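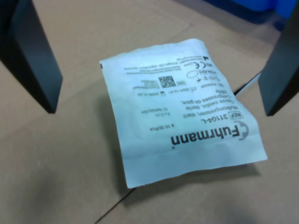
*Last updated: Thursday, 3:26 p.m.*

# Stockroom Trial Finds Thin Packages Still Slow Down Two-Finger Robots

The Cleketti Center for Applied Automation has released the first results of its stockroom trial, carried out with the medical supply distributor Clamavine at the company's Orkine warehouse. The trial asked whether a robot arm with a simple two-finger gripper can take over the sorting and restocking of small supplies, a job now done by hand on every shift.

The short answer in the report is "in part." Rigid boxes, capped bottles and rolls of tape were handled well enough that Clamavine plans to keep one robot station running through the winter. Flat, soft packages were a different matter. Sterile gauze pouches and similar items remain with the warehouse staff for now.

"A carton tells the gripper where its sides are," said Freya Sowerby, who leads the manipulation group at Cleketti. "A gauze pouch lying on cardboard has almost no side to hold. The fingers are open, they are in the right place, and the package is thinner than the error in our height estimate. A person slides it with a fingertip and never thinks about it."

## What was tested

The robot station worked through 1,000 picks drawn from the regular Orkine stock list. Each pick started with one item on a flat surface and ended when the item was in the correct bin, or when the attempt was stopped. Of the total, 200 picks were set aside for flat pouches and envelopes.

Items were laid down the way they tend to land on a packing bench: at an angle, face up or face down, and with the print pointing in any direction. A pouch of Fuhrmann gauze swabs, for example, may lie with its lettering upside down to the camera, a corner curled and the paper slightly wrinkled. The software was required to identify the item before moving it, and no operator was permitted to straighten it first.

Reading the package was the stronger part of the system. Large brand names and reference numbers were found in most positions, including upside down. Small print was less dependable, and the report recommends that stations look for the two-dimensional code on a package first and fall back on the printed reference number only when no code can be read.

Grasping was weaker. The report lists the most frequent failures on flat items as follows:

- The fingers closed above the package and came up empty.
- The fingertips pressed the package into the cardboard and stopped on the force limit.
- The package was lifted by one edge, folded, and was rejected at inspection.

The third type is the one that matters most to Clamavine. A sterile pouch that has been sharply creased is pulled from stock under the company's own rules, whether or not the seal has been damaged.

## Staff view

Mawuli Osei, shift supervisor at Orkine, took part in the trial from May onward and wrote one of the report's appendices. His view is that the robot is useful for the dull part of the work, provided that it is not asked to do everything.

"We get a bin of mixed returns and somebody stands there for an hour sorting it," he said. "If the machine takes the boxes out, the person has a smaller pile and it is all the fiddly stuff. That is fine. What we did not like was having to stop and clear the station each time it got stuck on a pouch."

Clearing a stopped station took 26 seconds on average, counted from the alarm to the restart. Mr. Osei's appendix notes that this figure leaves out the walk from the packing line, and asks that future trials include it. Cleketti has agreed to the change.

The appendix also makes a request concerning the work surface. Plain corrugated cardboard is cheap and easy to replace, and the packing line uses it throughout. Seams and creases in the sheet can catch the fingertips, however, and staff have suggested a soft foam pad that would let the fingers press slightly below the package before closing.

## Next steps

A second phase will compare 3 approaches to flat items: the foam pad, a pair of thinner fingertips, and a sliding motion that pushes the package to the edge of the table so that it can be gripped from above and below. Suction will not be included. The group considered it early on and set it aside for this stock list, which contains too many paper surfaces that let air through - though Dr. Sowerby said the question may be reopened for film-backed packages.

The sliding motion was developed under Sala, an earlier Cleketti project on household chores in which robots put away mail, napkins and folded dishcloths. Many of the same difficulties appeared there. The Sala team found that a machine could set a table with reasonable reliability and still be unable to pick up a single paper napkin from it, and its closing paper advised against general claims about "tidying" until thin objects had been dealt with.

The Orkine report takes the same position. It makes no estimate of when flat medical packages might be restocked without human help, and states that Clamavine has made no change to staffing as a result of the trial.

Copies of the report and Mr. Osei's appendix are available from the Cleketti publications office. Suppliers wishing to submit sample packaging for the second phase should write to the manipulation group and include the outer carton as well as the individual pouches.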